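Keeping small parts in order in a home workshop

When I moved to Bridwood I got a workshop for the first time, before this I repaired everything on the kitchen table. It is a narrow room behind the garage and it is cold from November. I learned most of the following by losing things, mainly screws.

Before you open anything

Put an old towel on the bench. A screw which falls on a towel stays where it fell, and a screw which falls on wood goes under the freezer. Choose a towel in one light colour. I used a striped one for a long time and it was a mistake.

Take a sheet of paper and draw the outline of the thing you are repairing. When you remove a screw, push it through the paper at the same place. Screws in one cover are often of different lengths, and a long one in the wrong hole can crack the plastic from inside. This happened to me with a Skusine hand mixer, which now has a piece of tape on it.

Jars, tins and bins

Glass jars look nice on a shelf, but I have stopped using them for anything heavier than washers. Jam jars also keep a little sugar in the thread of the lid, so wash them in hot water and let them dry overnight with the lid off. For nails I prefer flat tins. You can see what is inside without pouring it out.

For bigger things a plastic bin with a low front is more comfortable. Buy bins in a strong colour if you can. Dark parts in a dark bin are very hard to find in the evening. If the bin has two compartments, use one for what you know is good and one for what you still must test, and do not mix them even for five minutes.

Once a year, in January, I empty all the bins and wipe them with warm water and a drop of washing-up liquid. Do not use the rough side of the sponge, it makes scratches and the dust stays in them.

Labels

Paper labels fall off in a damp room. I write with a paint marker directly on the plastic, and when the content changes I remove the writing with a cloth and a little methylated spirit. Try it first on the bottom. On a cheap bin from Peltham market the surface became sticky and it never became smooth again.

Write what the part is from and not only what it is. "Springs" does not help much. "Springs, old door lock" helps.

Oil and rust

Metal parts with a thin film of oil can wait for years. I put 2 drops on a cloth and rub the part, and I wrap it in baking paper. Kitchen paper is worse, it takes the oil away from the metal. Rubber and belts must be kept apart from anything oily.

A small bag of dry rice in the drawer is often recommended. I tried it for one winter and I saw no difference, but the mice were interested. Silica bags from shoe boxes are better, and you can dry them again on a warm radiator.

What to throw away

This is the most difficult part for me. My rule is 20 screws of each kind, and the rest goes to the metal box at the recycling yard in Rothe. Bent nails go at once. Anything I cannot name after one year also goes.

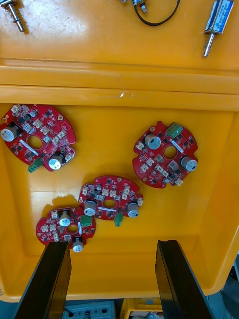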